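How does a library know which book is yours?

A page for young readers from the Gedisano reading club
30/03/2018

When you borrow a book from the library, you carry it home and you read it in your bed, in the garden or under the table. The library has many other readers, and each of them does the same. How can the library remember where all its books have gone?

The answer is old and simple: the library writes it down. But the way of writing has changed very much, and I would like to tell you how.

Before the computers

When your grandparents were small, many library books had a little paper pocket glued inside the cover. In the pocket there was a card with the name of the book. When a child wanted to borrow it, the librarian took the card out, wrote on it who had the book, and put it in a long wooden drawer. Then she pressed a rubber stamp on a sheet in the book. The stamp showed the day when the book must come back.

In the drawer the cards stood in the order of their dates. Every morning the librarian looked at the front of the drawer. If a card was still there and its day had passed, the book was late. Then she wrote a letter to the family. Imagine a library with 1,000 books and only one drawer! It was slow work, and if somebody dropped the drawer on the floor, it was a very long afternoon.

A number for every reader

Today most libraries give each reader a number. Why a number and not only a name? Think about your school. Perhaps there are two girls called Maria, or two brothers with the same first letter and the same family name. A name can be shared by many people, but in one library each number is given to one person only.

The number is usually printed on your membership card. Sometimes there are also black lines next to it, some thick and some thin. These lines are called a barcode. A barcode is a number too, but written for a machine. The machine shines a light on the lines. The black lines give back only a little light and the white spaces give back a lot, and from this the machine can read the number.
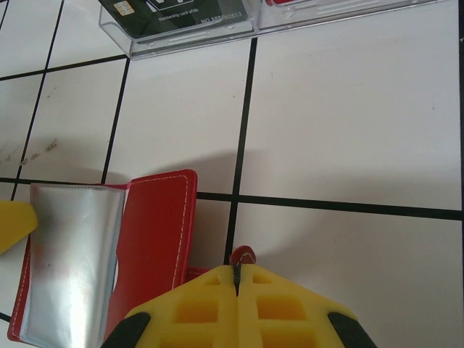 Other cards have a chip. A chip is a very small electronic part which can keep information. If the chip is the kind with a shiny metal plate, the card must touch the reader, because the electricity goes through the metal. Other chips are hidden inside the card and send their message by radio over a very short distance — you only hold the card near.

And how does the book get its number?

Each book has its own number as well. If the library owns three copies of the same story, every copy has a different one. When you borrow, the computer puts two numbers together: yours and the number of the book. It adds the date, and the work is done. When you bring the book back, the computer separates the two numbers again.

In our library in Mthembu Street you can keep a book for 21 days. If no other child is waiting for it, you can ask for more time. In June the rule is softer and you can keep it for 29 days, so that families can travel.

Why your number is a little bit secret

What you read is your own business. A good library does not tell other people which books you have borrowed. So do not lend your card, even to a good friend. If your friend forgets to bring back a book, the computer will think that it is you who forgot. And if you lose the card, tell the librarian on the same day. She can stop the old number and give you a new one.

Try it at home

You can make a small library with your brothers, sisters or neighbours. You need some books, paper, scissors and a pencil.

Cut one card for each book and write the title on it. Give every reader a number. When somebody borrows a book, write the reader's number and the date on the card of the book, and put the card in a box. When the book comes back, draw a line through the number and put the card inside the book again.

After two weeks, look in your box. Which cards are still there? Now you know which books you have to ask for.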